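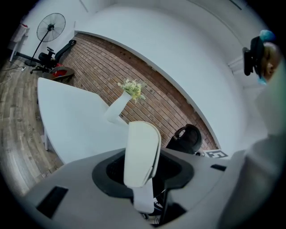 The flowers on the white desk, brick wall behind.

The vase was in the wrong place again.

She'd put it by the window on Tuesday, she was sure of it, or nearly sure, and now it stood at the far edge of the desk in front of the bricks. Pale yellow, white, a bit of green. Artificial. You didn't need to water them, so there was no reason for anyone to touch them. None.

Ten to eight. No time for flowers. The van from Wellon was due at half past and there were still 23 boxes in the corridor with no labels on.

She took the tape, lost the end of the tape, found it with her thumbnail. Wrote MORNHOLM on the first box. Wrote MORNHOLM on the second. By the fifth it had stopped looking like a word. Morn, holm. A place she'd seen once, in rain, from the passenger seat, and now they were all moving there, the desks and the files and the kettle and her.

– Is the desk going?

The man from downstairs, leaning in at the door. Coat on already.

– Everything's going.

– Only it's not on the list.

It wasn't on the list. She looked. Item 15, chairs, stacking. Item 16, blank. Then shelves. Somebody had left a whole line for the desk and then not written the desk.

– Put it on, she said. Put it under chairs.

– I can't put a desk under chairs.

– Then give me the pen.

He gave her the pen. It didn't work. He went to find another and didn't come back, and she stood there with the list against the bricks, shaking the pen, scratching a dry groove where the word should be.

Cold, the bricks. Rough through the paper. Eleven winters she'd sat with that wall on her left side and never once put a hand flat on it. She did now. Then took it away again quickly, because of the time.

Twelve past.

The drawers next. Not her drawers any more, she'd cleared those in November, but the drawers of the cabinet, which held what such drawers hold. String. A menu from the Kun, where they used to go on paydays, before it was a phone shop. One glove. A key with a paper tag and on the tag the number 131, in her own handwriting, and no idea. No idea at all. She tried it in the cabinet. Tried it in the door. Put it in her pocket, took it out, put it in the box with the string.

And an envelope, at the back, gone soft. Postmarked Fludau.

She knew what was in that. She'd written it off as lost years ago, she'd even been quite cheerfull about it, losing it, how it saved her answering. One sheet, both sides. Come for the summer, it said, or it had said then. There is a room with a desk and I have put flowers on it for you. Not real ones I am afraid, the cat eats the real ones.

She didn't open it. She didn't need to open it.

Somebody was hooting in the yard.

– They're early! From the corridor, the man from downstairs, running now. They're early, they want the big stuff first!

Right. Big stuff. She got both hands under the lip of the desk, where it curved, and lifted to see what it weighed, and the vase slid an inch and leaned and she grabbed it. Just in time. Stood hugging it like a fool, artificial petals up her nose. Dust. Dust and something else, sweetish, that couldn't of been the flowers.

When had they come here? She tried to think. Not with the desk. The desk came out of the old office over the chemist, there was a photo of that somewhere, and no flowers in it. Nobody's leaving present. They had been on the window sill and then on the filing cabinet and then on the desk, moving about in the corner of her eye all that time, and she had never bought them and never asked.

Two men in the doorway, gloves on.

– This it, love?

– That's it. Mind the legs, they're thin.

– And that?

He meant the vase. He had the clipboard, there was a sticker ready on his finger, numbered. 919. How could they be at 919, she only had the 23 boxes. Other people's things, she supposed. Other people's sticker one, sticker two, all the way up through other mornings.

– No, she said. That's not going.

– It's on your desk.

– It's not on the list.

He checked. Shrugged. Stuck the sticker on the desk instead and they tipped it on its side and took it out, one forwards, one backwards, bumping the frame, swearing softly on the stairs.

She got her coat. Envelope in the left pocket, vase under the right arm. The trains for the coast went from the far platform, they always had, and the first connection was at five to nine. She could do that. If she ran for the bus she could do that.

She left the list on the floor with the pen on top of it, and the light on.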